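Re: [jarstead-users] Rounding of the monthly totals
From: Iida Heiskanen
Date: 05/06/2021
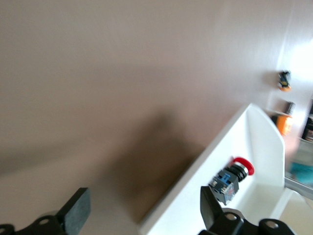 Hello all, and thank you for the quick reply. I have now read it two times and tried the suggestion on our own books, so let me answer point by point.

On the list it was written:

> I don't think this is a bug. Jarstead rounds every line before it adds
> them, and Dukness adds first and rounds only the total. If you have many
> small lines the two will drift apart. Can you say how many lines you
> import, and how large the difference is at the end of the month?
> Also, which currency setting do you have, two decimals or four?

The number of lines in the last import was 1562. The difference at the end was 4.47, or 447 if you count in cents as the log file does. The currency setting was two decimals. I did not know that four decimals was possible, it is not in the manual that I have.

I agree with you that rounding explains a part of it. But I do not think it can explain all. I took out the lines from our Saarela shop and imported them alone, and in that small file the two programs gave the same total to the cent. Then I imported only the Gastitz lines and almost the whole difference came back. Both shops sell the same kind of goods at the same prices, so I would expect the rounding to behave in a similar way in both.

What is different with Gastitz is that they give discounts on the whole receipt. In the export file the discount is a separate line with a minus sign. My guess is that Jarstead rounds the negative half cents in the other direction than the positive ones. I tested with 7 receipts that I wrote by hand, all with a discount ending in half a cent, and every one of them came out one cent too low. I can send this file to anyone who wants it, it has no customer names.

My questions are these:

Is there a setting for how negative amounts are rounded? I have looked under Accounts and under Import but not in the config file.

If I change to four decimals now, will the old months be calculated again? We closed the books for them already, and our accountant would be quite unhappy if they moved.

Does the import still stop at 2000 lines? In August we will have more than that, and I would like to know if I must split the file by shop or by week.

With kind regards,
Iida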